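Lorimberg Sports Hall, inspection before season
Volleyball court, stands and side rooms
Date: Sunday, September 29, 2019
Checked by: Ott Uibo, together with Vasanthi Majumder

1. Net posts and floor sockets. OK
Both posts stand straight. The cover of the left socket was sitting a little high, we pressed it down and it stays.

2. Post padding. NOT OK
The padding on the referee side is open at the seam, 38 centimeters long. It must be changed before the first home match against Sendelau. Tape is not enough, we tried tape in August.

3. Net, cable and antennas. OK
Cable has no broken wires. One antenna has old glue on it, please clean.

4. Referee stand. OK WITH COMMENT
Stable, but the third step makes a noise. I tightened the bolts. Look again after two matches.

5. Floor. OK WITH COMMENT
No splinters found. Near the back line on the door side the floor is slippery from dust. The wide mop is to be used before every warm-up, also for the youth teams.

6. Stands. OK
Permitted number is 300 and the sign is in place. Handrails are firm. Row four has one loose seat, marked with red tape.

7. Emergency exits. NOT OK
The exit behind the ball carts opens only halfway when the carts are parked there. Carts must go to the storage room, also during training.

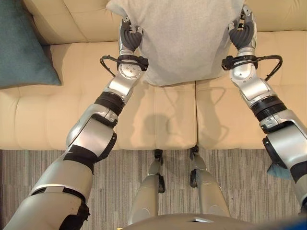 Anwara Karunaratne answered on point 7 that the storage room is locked on weekday evenings and the coaches have no key, so the carts will come back to the same place every time. She asks for two more keys. I agree with her. Until the keys are made, park the carts along the long wall behind the benches.

8. First aid. OK WITH COMMENT
Cold packs: only three left. Finger tape is finished. Kavinda Dewan will order.

9. Lights. OK
All lamps over the court are working. The emergency light in the corridor comes on with the test button.

10. Ball storage and pump. OK
Two needles are bent, thrown away.

Still open: point 2 and point 7. The new padding is ordered from Fluvari, no delivery day yet. If it does not come in time, we have to ask for the other hall.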